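Stulik control software – weekly meeting minutes
Oct 13, 2026

Chair: Mercedes Huamán
Previous minutes approved with no changes.

1. Perception
The Emavo segmentation build from September was run on 241 wrist-camera images. It returned 17 merged masks, most of them where two glossy packages sit near each other. Glare on plastic wrap is still the main source of bad edges. Mercedes wants the confidence threshold left alone until the merged masks have been relabeled by hand. Agreed.

The pink floral package was discussed at some length. Its wrinkled plastic gives the planner a poor top surface, and the fitted box comes out too tall. Esico will send a patch that fits the box to the median depth. 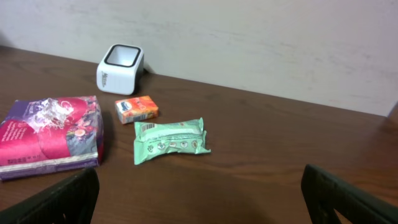

2. Planning and control

Tamayo now loads the wrist calibration at startup – no more manual step. The old script stays in the repo for one more release.

Approach poses for low, flat items such as the mint-green pouch were reviewed. The planner should prefer closing across the short side and keep the fingers clear of the small orange box behind it. Items near the wall, like the white open-top container, need a larger clearance value. Mercedes to open a ticket for both.

Log files are too large. Joint states will be written at a lower rate, with full rate kept only for the last 14 seconds before a fault.

3. Actions
Relabel merged masks – Emavo
Median depth patch – Esico
Clearance and approach tickets – Mercedes Huamán
Logging change – Tamayo, to be merged after 2 reviews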